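## 3. Filing the permit petition

Hellent handles petitions to the Werkov consular desk. It can't make the desk read them, but it does keep a record of how long they sit.

1. Open **Cases** and choose **New petition**.
2. Pick the form. Residence renewals use Form 22. Form 107 is for appeals, and you'll meet it soon enough.
3. Enter the applicant's name exactly as it stands in the passport. The desk once returned a file for Mohcine Chraibi over a missing middle initial he doesn't have.
4. Attach the ministry letter as one file.
5. Press **Submit** once, then wait for the receipt number.

> **Caution:** Pressing **Submit** twice opens two cases. Each will be put on hold until the other is settled.

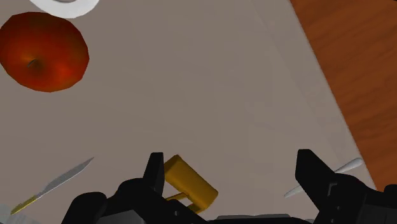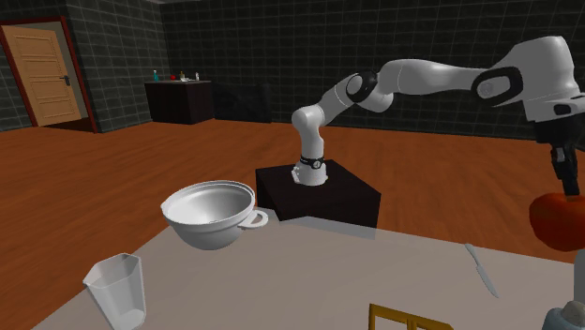

**Can I change a petition after it has been submitted?**

Only until a clerk is assigned. Open the case, choose **Amend**, and save your changes. After that you need a written request to the desk, in triplicate — the template is under **Letters**.

### 3.1 Reminders

6. Set the reminder interval. The default is 7 working days, which the Ister office considers pushy.
7. Leave **Copy to legislator** off for the first reminder. Turn it on for the second.

Note: a case marked "under active review" still gets reminders. Leave them running.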